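Getting Ready for the Harvest Supper: Kitchen Tips from the Pultovport Fair Pages

If you have ever baked for the September supper at Pultovport, you know the kitchen in the old hall is small and the line at the door is long. Over the years a good many of us have worked out little ways of making the day go easier, and I've gathered the best of them here for anyone baking for the first time (welcome, by the way!).

Start with the pie crusts

Crusts can be made well ahead and frozen flat between sheets of waxed paper. I use a 9 inch pan for everything, so that the slices come out even along the serving table. Move the crusts to the refrigerator the night before and they will roll out nicely by breakfast.

Label both the lid and the dish

Lids wander. The year the Dallulham folks came over to join us, we had 100 dishes on the drying racks and a great heap of lids that belonged to goodness knows what. A strip of masking tape with your last name on each piece is plenty, and it peels off easier if you fold one corner under.

Weigh your fruit

Apples vary so much that "six medium" hardly means a thing. The old Hauksdóttir apple cake, which has been on the dessert table longer than I've been coming, calls for 1,000 grams of peeled and cored fruit, and it does taste best when you stick to that. Put the empty bowl on the scale first, set it back to zero, then add your apples.

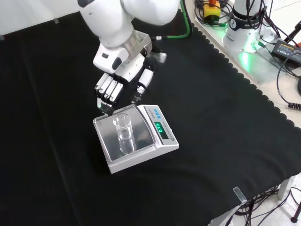
Keep the coffee hot

Rinse the big urns with boiling water before you fill them. Two full urns will carry you through the parade crowd, and you can start a third when the band comes around the corner by the Todetti store. Save the used grounds in a bucket by the back door, as somebody always wants them for their roses.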